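Kategorie: Listenarchiv > Gesundheitsberichte > Blutdruck

Betreff: Re: Entwurf Regionalbericht Bluthochdruck, Kapitel 4

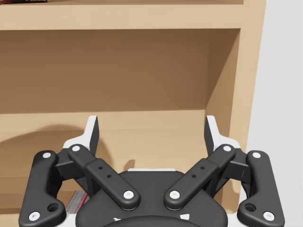
Hallo zusammen,

ich habe den Entwurf durchgesehen und antworte direkt unter dem Zitat.

Baltasar Retamal schrieb am 29.11.19:
> Kapitel 4 stützt sich auf die Befragung in Skukason mit 600
> Teilnehmern. Von 300 liegen Messwerte aus der Praxis vor, vom
> Rest nur Eigenangaben. Ich würde beides in einer Tabelle führen.
> Einwände?

Ja, einen. Eigenangaben und Praxiswerte gehören in getrennte Tabellen. Zu Hause gemessene Werte liegen oft niedriger als die in der Praxis, und wir wissen bei den Eigenangaben nicht, mit welchen Geräten gemessen wurde. Im Text kann man beide Gruppen dann vergleichen.

Noch zwei Kleinigkeiten: In der Einleitung fehlt der Hinweis, dass 11 Praxen mitgemacht haben. Und die Altersgruppen in der Grafik von Rurkadeo passen nicht zu denen im Text, dort beginnt die oberste Gruppe bei 75, in der Grafik bei 70.

Die Druckfassung geht im April an Stitance. Den Abschnitt zur Salzaufnahme schicke ich vorher noch an die Liste.

Gruß
M. Phillips

Kommentare (3)

hausarzt_nord: Getrennte Tabellen, bitte. Beim letzten Bericht ging das durcheinander.

Renate K.: Wird auch erfasst, wer schon Medikamente nimmt? Im Entwurf finde ich dazu nichts.

B. Retamal: Steht im Anhang, ziehe ich nach vorn. Die Tabellen trenne ich.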